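Support > Nivel home tasks > Tickets > Bedroom tidy

Print | E-mail this page

Last updated: July 1, 2021

Reported by: Patricio Pereyra, Plerstead
Status: open

The task is to put the things from the table in their places, in simulation only. I made 11 runs with the same settings. In 3 of them the yellow disc was picked up, in the others the grip closed on air. The book I did not try yet.
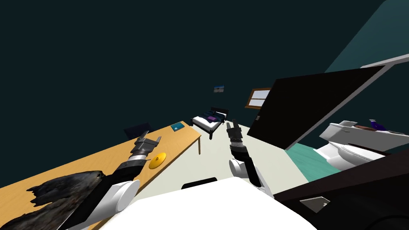 Left gripper over the table, yellow disc to its right.

I changed the grip height by 2 mm - no difference. Please tell me if the contact setting for flat objects can be edited by the user. A person needs a moment for this chore, so for now I cannot say to our customer that the machine is ready for it.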